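## 3. 天板のお手入れと片付け(Lesholmテーブル編)

組み立てが終わったら、いよいよ毎日使う番ですね!わたしはこのテーブルで朝ごはんも食べるし、書きものもするし、夜は豆の選別までやっています。なので、この章はちょっと長めです。

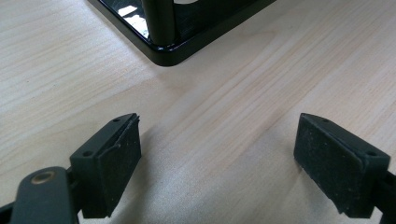
で、明るい色の木の天板って、とにかく輪じみが目立つんです。買って最初の3月に、熱い急須をそのまま置いてしまって、いまだに薄い丸が残っています(花瓶で隠してます)。みなさんは同じことをしないでくださいね。

### 毎日の拭き方

1. 上にのっているものを全部どかします。端に寄せるだけだと、寄せた場所にほこりがたまります。
2. 乾いた布で、木目の向きに沿ってさっと払います。パンくずや砂粒が残ったまま濡れ布巾をかけると、細かい傷になります。
3. 固く絞った布で、もう一度同じ向きに拭きます。ぽたぽた垂れるようなら絞り直し。
4. すぐに乾拭き。ここを飛ばしたくなる気持ちはよくわかるんですが、やってください!

> **メモ** 布は綿の古いTシャツがいちばん好きです。毛羽の出るタオルだと、拭いたあとに糸くずを拾うはめになります。

### 汚れが落ちないとき

1. ぬるま湯500 mlに、台所用の中性洗剤を3滴。
2. 布に含ませて固く絞り、汚れのまわりから中心に向かって軽く拭きます。
3. 水だけで絞った布で洗剤を拭き取って、乾拭きします。

> **注意** メラミンスポンジとクレンザーは使わないこと。そこだけつやが変わってしまいます。アルコールのスプレーも、わたしは天板には使いません。

### オイルを塗る(無塗装タイプのみ)

保護にはSkarexのオイルを使っています。表面に塗装のあるタイプには染み込まないので、この項は読み飛ばしてください。

1. 窓を開けて、天板をよく乾かしておきます。
2. 布に少しだけ取り、木目に沿って薄くのばします。足りないかな、くらいでちょうどいいです。
3. 15分ほど待って、余った分を拭き取ります。
4. ひと晩は何も置かない。猫がいるお宅は、部屋の戸も閉めておきましょう。

> **注意** オイルのついた布は丸めて捨てると、自然に発火することがあります。水にたっぷり浸してから、お住まいの地域の決まりに沿って捨ててください。

脚のがたつきが気になる方は、次の章のねじの締め直しへどうぞ。

(文:Merle Cosgrove)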